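Evaporation Loss from Small Water Samples
Shivam Dubey
Vishwakarma Hall, Room 32

3. Method

Tap water was drawn in June from the sink in the teaching lab and left to stand overnight in a covered beaker. We filled each well with 300 microliters using a hand pipette. One plate was left open on the bench and the other was covered with a loose plastic lid. Both were weighed at the start and again every 2 hours until the building closed. The balance was zeroed before each reading.

4. Results

The open plate lost weight at every reading. The loss was fastest in the afternoon, when the sun reached the bench. The covered plate changed very little. Wells along the outside of the open plate were visibly lower than those in the middle by the last reading, so the edge wells should not be compared directly with the others.

We did not record humidity. The room thermometer was read only in the morning, and this limits what can be said about the afternoon figures.
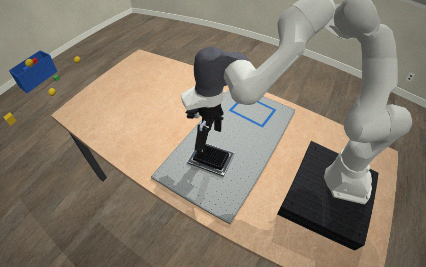
Figure 4. Well plate on a perforated breadboard, computer rendering.

5. Further work

The test should be repeated with a sealed film in place of the loose lid. A larger volume, such as 1000 microliters in deeper wells, would show whether the edge effect depends on depth.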